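Home Forums New Posts Search Log In

Posted in: Small Spaces > Toys & Kid Stuff > Bins, Baskets, Boxes

One tub for all the tiny toys, or am I kidding myself?

tubthumper
Ok so I need opinions from people who live with a small child and a small amount of floor. We're in 300 square feet plus a closet (a real closet, with a door, I'm very proud of it) and the big toys are under control. What's killing me is the little stuff. Play food, wind-ups, squishy things out of party bags, a hair clip, half a pumpkin. It all lives in one green cookie tub, the plastic rectangular kind, and when the tub gets messy I tip the whole lot out on the bed and put it back in. I do it on the bed and not the floor because my knees are done with the floor.

My sister thinks this is insane and that I should be sorting it into categories. She bought me a set of Midtbø drawers for my birthday in March and they're still flat in the box. So: one tub yes or no?

pegboard_karim
Sort it. Sorry! I had a jumble tub for two years and all it did was hide things. We have seven small bins now, each with a label on it, and my son knows which one is food and which one is animals. Took a weekend to set up. You've already got the Midtbø drawers, put them together, they're not bad once you get past the runners.

lowshelf
Disagree with Karim, and I've disagreed with him on this board before so he'll be used to it. Seven bins is seven things to pull out and seven things to put back. My two won't do it. They will throw everything in one box though, and that takes them less than a song.

pegboard_karim
They'll do it if you do it with them the first few times.

lowshelf
I did it with them the first few MONTHS, Karim

tubthumper
Haha, please don't fight on my account. What I'm stuck on is where the line is. Is a squishy octopus an animal or a squishy? There's a pig with a round snout that's obviously an animal, fine, but then a plastic ring, is that a toy or is that a part of something? I had a Jono stacking box for a bit with the little compartments and I spent more time deciding than tidying.

gravelpath
You make a bin called Other. Everyone has an Other. Ours is the biggest one.

lowshelf
Then the Other bin is the tub! You've just built the tub with extra steps

mrs_oddsocks
I'm with the one tub people but I want to talk about the size of it. If it's a cookie tub it's the right size by accident. When we switched to a big Fusteck crate it was hopeless, everything small went straight to the bottom and my daughter would climb half inside to find a strawberry. Went back to something shallow enough to see into. Also tall things along the back, flat things at the front, then you can see what's in there without digging.

tubthumper
Oh that's useful. I've been putting the cups in last and they sit on top of everything like hats. Next time they're going against the back wall.

pegboard_karim
My real name's on here so I'll be polite. It isn't that one tub is wrong, it's that one tub with no rule is going to be full by summer. What's your rule?

tubthumper
The rule is the lid has to... ok there is no lid. The lid went to live with the baking stuff. The rule is that it stays below the rim, more or less. Things are allowed to poke out if they're tall.

pegboard_karim
That isn't a rule

gravelpath
"Things are allowed to poke out" is going on my wall

mrs_oddsocks
What do you do with the stuff that isn't toys? I always find household things in ours. Pen caps, a thimble, the good measuring spoon (twice).

tubthumper
So this is where I lose the room, I think. The cotton swabs are in there. The clear round container with the lid on. They got in because my kid uses them for painting and for feeding the pig, and when I took them back to the bathroom there was a protest, so back they went. There's a claw clip too, which is mine, and which I have stopped asking for. And a starfish from my aunt, the dried knobbly kind, and I can't make up my mind about that at all. It seems a bit fragile to be under a pot.

lowshelf
Starfish OUT. Shelf. I don't care which side of the tub argument you're on, that one will lose an arm.

pegboard_karim
Agree with lowshelf, write it down. And swabs in the bathroom, sorry. Small child, small sticks.

gravelpath
Nah, swabs are great for painting. Keep them in a drawer with the paints and hand over a few at a time.

mrs_oddsocks
Second that on the swabs. We did the paint drawer thing too, ours is an old Prirnero cutlery tray and it fits brushes one side and swabs the other.

tubthumper
Ok, ok, paint drawer. I like that better than the bathroom because I won't have to walk past the protest. Starfish is going up next to the plant.

I'm still leaning one tub for the rest, mostly because the bed method is kind of nice? I didn't expect to like it. You get the sheet flat, everything is out where you can look at it, and the little red bits don't roll off anywhere. The pumpkin cushions are up by the pillows and they act like a wall. And you notice what's never been played with. I've got play grapes that look brand new and a corn cob that's clearly been through things. I used to just scoop it all back in with my arm and now I go piece by piece, biggest first, and it's about the only quiet job I do all week.

Green tub, the grid sheet, and a fair bit of what I've been going on about: 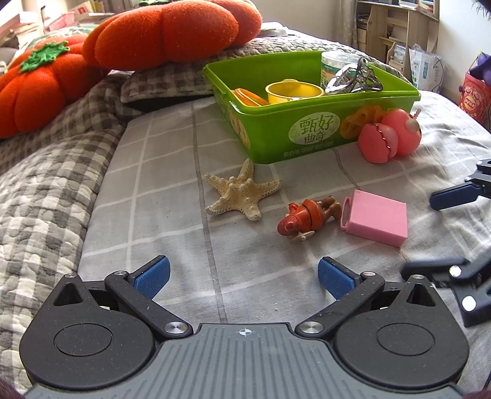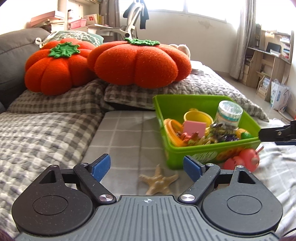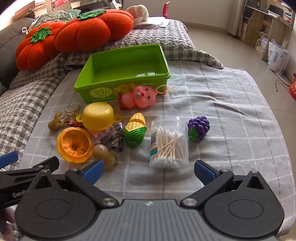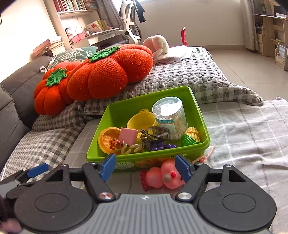

Hanan Srour
I've been reading along and I think you should keep the tub but have a second one that's out of sight, and swap them. Half the play food away in the closet, half out. I do it whenever mine gets bored and the grapes come back like they're a present. You don't have to sort anything, you just split the pile down the middle when it's out on the bed anyway.

tubthumper
Oh I love that. And I'd get to use the closet!! Does it matter if sets get split? Like corn in one and the pot in the other?

Hanan Srour
Mine has never noticed. I keep one pot in each so there's always something to cook in.

pegboard_karim
Two tubs is nearly bins, I'm just saying.

lowshelf
It is not nearly bins

mrs_oddsocks
Has anyone got a use for those Midtbø drawers if they're going spare? I'd pay postage.

tubthumper
Let me ask my sister first lol. She's coming over for dinner and she's going to want to see them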